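Nulcombe Community Choir Opens Its Doors for a Summer of Singing

NULCOMBE, June — The Nulcombe Community Choir is starting its biggest season yet, and everyone is invited to sing along! Free open rehearsals begin this month at the Dolarier Hall, with no audition and no need to read music.

The choir began with 20 singers in a borrowed classroom. It now has 314 names on its list, from high school students to great-grandparents, and a second evening group had to be added this spring to fit them all in.

"People come in saying they can't sing, and by the break they're humming the alto line in the parking lot," said Aurelia Neagu, the choir's music director. "I love that first night more than any concert."

This summer's program mixes folk songs, gospel and old radio hits, plus a brand-new piece by local composer Amr Belhaj. His "Songs for the Ferry Road" is written in four parts and sets letters sent home by Nulcombe mill workers — some funny, some very tender. Pianist Latifa Lamrani will accompany.

"I wrote it with these voices in my ear," Belhaj said. "The basses get the best tune, and they know it."

The season ends with an outdoor concert on the hall lawn, with room for roughly 200 people on blankets and folding chairs. Admission is free. 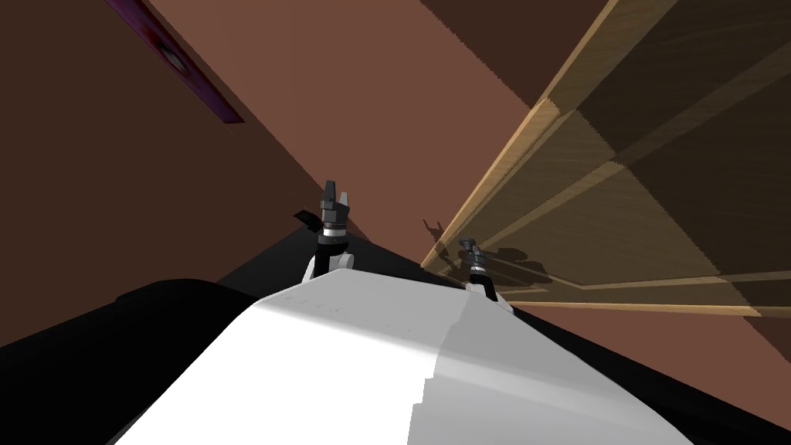
How to Join

Rehearsals start at 7 p.m. Come a little early to pick up a songbook and find your section. Children under 12 should bring an adult, who will probably end up singing too.

Media Contact

Said Zaki, Nulcombe Community Choir, at the Dolarier Hall front office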